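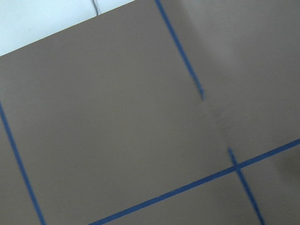
Marking out the sorting table, Restavholm

September 26, 2005
By Terence Sugden

Quick one, packing up tonight. Blue tape on the grey-brown top, cells for the small parts so they stop getting mixed up. Edges a bit wavy, did it by hand and in a rush. One end's frayed, will trim it tommorow. Beltus bits go in first, Prevar after, then whatever is left. Took roughly 30 minutes with the ruler.

Comments

Oddsson: What tape is it? Mine leaves glue everywhere.

Terence: Just the blue stuff out the drawer, no idea sory.

Oddsson: Ta. Will try 4 rows on mine.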